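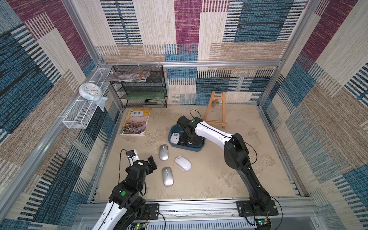
Fig. 1. Computer mice, part way through sorting. One white mouse is in the blue tray; three more, two silver and one white, are still on the table.

Unit 2: Sorting returned peripherals

Read this before Tuesday's lab. Last September's group did not, and we spent most of the session looking for a left-handed mouse that was in somebody's coat.

A tray is a decision. Anything inside it has been dealt with, and anything outside it has not. Students find this insultingly simple until they have 14 mice on the table and a tray that has also become home to a stapler, two pens and half a granola bar.

Terms

Loose item: on the table, no decision made.
Trayed item: in the tray, decision made, hands off.
Orphan: a wireless mouse whose receiver is missing. There will be orphans.

Choosing a sort key

Color is the obvious key, and for Fig. 1 it would work well enough. It tells you very little about a mouse, though. The Triser stockroom sorted by color for years and had very handsome shelves – it also mailed out dead mice in matching sets. For the lab we use condition first, then connection type, then color if you still have the energy.

The Wokidwood exercise

Your bench gets a mixed box and one tray. Agree on a key before you open the box. Pick up one mouse, check it, tray it or leave it, and only then reach for the next. Write the result on the Lu sheet (the yellow one; the white one is for keyboards).

Scale

The Flulov depot handles some 1,000 returns a month with the same method and more trays. Work out how many trays you would need if each holds 14 mice and none may be stacked. Show your rounding.

Bring a pencil. Pens go missing in this room, usually into the tray.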